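Zurbridge Terrace Balustrade to Be Cleaned and Repaired, With Walks and Open Mornings for Neighbors
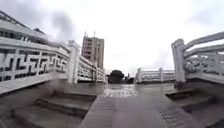
ZURBRIDGE, May 2020 – The Nassar Terrace Trust is very happy to announce that work will begin in June on the cleaning and repair of the white stone balustrade along the upper terrace at Zurbridge. The work has been a long time in the planning, and those of us who have walked past the balustrade on our way to work, to school or simply to get some air after supper are delighted to be able to share the news at last.

The project covers 831 feet of balustrade, with its rails, its posts and, of course, the carved fret panels that give the terrace so much of its character. The masonry work will be carried out by Prolico, a stone repair firm that has looked after a number of garden walls, steps and church porches in our part of the world, and which spent part of last fall on the terrace making a careful record of the stone before anybody lifted a tool.

Visitors who know the terrace will know the pattern very well, even if they have never had a name for it. It is a Greek key, sometimes called a meander or a fret, and it runs along the panels between the top rail and the lower rail in hooked shapes that lock into one another. The lines are cut into the stone and read dark against the white, so the design shows up nicely even on a gray day, when the sky over the terrace is pale and the tall tower in the distance looks a muted beige-gray. Children like to follow the lines with a finger to see whether they can get from one post to the next without lifting it. (We have tried this ourselves, and it takes a good deal of patience!)

The pattern is a very old one, found on pottery, floors and borders of all kinds in the ancient Mediterranean, and builders have been borrowing it ever since. It suits a balustrade especially well. A repeated shape draws the eye along, and on a long run of stone like ours it leads you forward past the square posts and on down the terrace, the panels seeming to grow smaller and smaller as they go. Many of the people who wrote to us during the planning of this work told us that this long view was the thing they loved best, and that they hoped very much it would not be altered. We are glad to say that it will not be.

What the work involves

Prolico will begin with a gentle wash using clean water and soft brushes. No harsh chemicals and no sandblasting will be used at any stage. Stone of this kind can lose its surface if it is treated roughly, and a carved edge that has been blurred cannot be made sharp again without cutting the whole panel back. The masons would much prefer to leave a little honest weathering in place, and the Trust agrees with them entirely.

Once each section has been washed and has had time to dry, the joints will be looked at one by one. Old mortar that has failed will be taken out by hand and replaced with a lime mortar mixed to suit the stone. Prolico's survey listed 983 joints to be checked, and while a good many of these are expected to need nothing at all, every one of them will be visited and noted in the project record, which will be kept at the Trust's office for the use of whoever cares for the terrace after us.

The survey also marked 40 places where a chip or a hairline crack will be filled. These are mostly small, and most passersby have probably never noticed them. The fills will be made in a matching mix and shaped to follow the lines of the fret, and a trial piece was made over the winter so that the color could be judged outdoors in different kinds of light. We looked at it in the early morning, at noon and again toward evening, and we are pleased with it.

The square posts will have the same attention as the panels. Their capped tops take the worst of the rain, and on several of them the joint below the cap has opened a little. The caps that need it will be lifted, cleaned underneath and set back on a fresh bed. Where the base of the balustrade follows the slope, the masons will also clear the foot of the stone, where leaves and grit gather and hold the damp.

Keeping the terrace open

We know how much the terrace is used, and we have asked for the work to be arranged so that people can go on using it. The masons will move along in short sections of 20 feet, finishing one before they start on the next, and only the strip of paving nearest to the section in hand will be fenced off. The rest of the paved walk will stay open to walkers, strollers and wheelchairs throughout. Bicycles should please be wheeled past the fenced section.

Work will take place during the day only, and the fencing will be low enough to see over. Please do not sit or lean on any section of rail that has a tag tied to it. The tags mark fresh mortar, which needs to be left alone for a good while and may be covered with damp cloth in warm weather. Dog walkers are asked to keep to the open side of the walk for the same reason.

Walks and open mornings

Because so many neighbors have asked how this kind of work is done, the Trust and Prolico have put together a small program to go along with it. There will be short guided walks along the balustrade, at a slow pace and with plenty of stops, taking in the fret panels, the posts and the views of the city beyond. There will also be open mornings beside the fencing, when the masons will show how a joint is raked out and filled and will be glad to answer questions. Groups will be kept small and well spaced, and any changes will be posted on the notice board at the terrace steps.

For families, there is a drawing sheet with the fret pattern set out on squares, so that children can work out how the hooked shapes fit together and then carry the border around the page for themselves. The sheet has been printed by Trota, the stationery shop in Zurbridge, which kindly gave both the paper and the printing. Copies are free and can be picked up at the shop counter or sent by mail on request. We would dearly love to see the finished borders, and we plan to hang as many as we can in the office window.

The walks, the open mornings and the drawing sheets are all free of charge. Places on the walks should be booked ahead by writing to the Trust. Please mention whether anyone in your party would like a route without steps, and we will gladly arrange it.

A word of thanks

The cost of the work has been met by gifts to the Trust, large and small, many of them from people who live within sight of the terrace and some from people who moved away years ago and still think of it fondly. We are grateful to every one of them. We would also like to thank everyone who lent us old snapshots and postcards of the balustrade, which were a great help to the masons in understanding how the joints have been mended over the years. All of the originals have been copied and are ready to be collected. If yours is among them, do come by and pick it up, and stay for a chat if you have the time.

About the Nassar Terrace Trust

The Nassar Terrace Trust looks after the upper terrace at Zurbridge, including its stonework, paving and planting, for the enjoyment of residents and visitors. Inquiries from the press, requests for drawing sheets and bookings for the walks may all be sent to the Trust's office at Zurbridge.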